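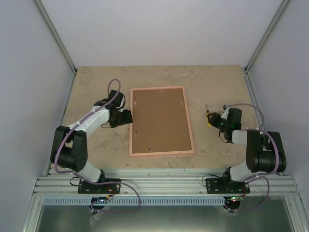 The framing shop on Beltden Road opens at eight, and by half past there is usually somebody at the counter with a parcel wrapped in a towel. Macarena Espinoza has run the place for 18 years. She took it over from Barry Fairclough, who still comes in on Fridays to cut mounts.

Most of what arrives is worth very little. Espinoza sees school certificates, football shirts and a great many watercolours by somebody's aunt. A customer called Salvador Nogueira brought in a bus timetable last June and paid £80 to have it put behind glass.
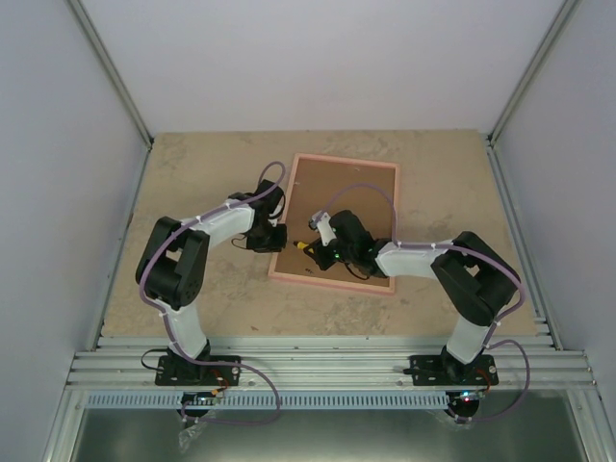
Why do people pay more for the frame than the picture cost? Mostly the thing inside can't be bought again, and they want it to last.

Fairclough thinks the trade changed when cheap ready-made frames arrived. The shop lost its small jobs first, then the weddings. What came back, slowly, was repair work — split corners, cracked glass, old mounts that had turned brown and begun to mark the paper.
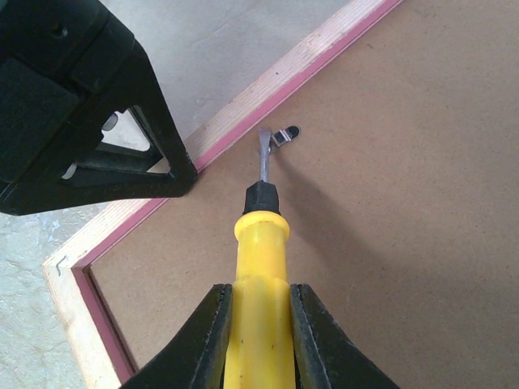

He charges £15 for a new mount and has not put the price up in three years. Espinoza would like him to. They have argued about it, and about whether the shop should sell prints by local painters such as Madalena Teixeira, whose harbour views now fill the window.

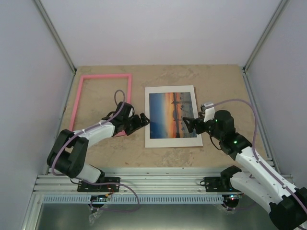 Teixeira's show there closes on 18th August. After that the window goes back to mirrors, which sell better in autumn, and Nogueira has already asked about a second timetable.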